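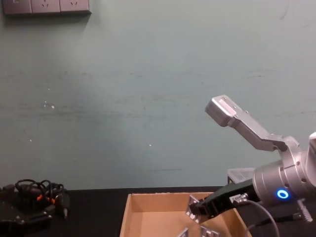
Slide 1. The Rindby cell, gripper over the bracket box.

Morning everyone, I'm Selvaraj Mondal, I look after the bracket cell at Grinlow (and most of what I know about it I learnt from Edith Carhuamaca, who's in the second row, so be nice). I've got 22 minutes, shout if I go too fast.

Start with the jaw. It's holding a bracket just over the rim of the cardboard box, and there are a couple more metal pieces down inside. Shiny little things, and a pain to grip! The black jaw wears at the tip long before anything else does. I swap it every 300 hours. Stanciu will tell you 699 in their talk and good luck to them, their parts are plastic.

Point at the thin grey cable looping down from the jaw. That loop matters. Too tight and it tugs when the wrist turns, too long and it snags the box. My check: send the wrist slowly to both ends of its travel with a hand near the stop button, and watch the cable the whole way round. Takes 2 minutes, do it after every jaw change.

Then the bolts on the wrist ring. Mark them with a paint pen once they're tightened, then a quick look each morning is enough. (Tell the January story here if they're awake – loose screw, whole afternoon hunting a fault in the program, Edith found it with her thumb.)

Blue ring on the wrist: learn your own colours from your own manual and tape them up by the bench. Ours and the Hasalora cell don't match, which caught me out badly.

Cables on the left, all in a heap, with the orange bands on. Band and label both ends before you unplug anything, even if you're only nipping off for tea.

Last bit, the box. Tape its outline on the table so a new one goes back in the same spot. Cardboard goes soft, so change it before the sides bow.

Questions, then hand over to Edith for the spares list.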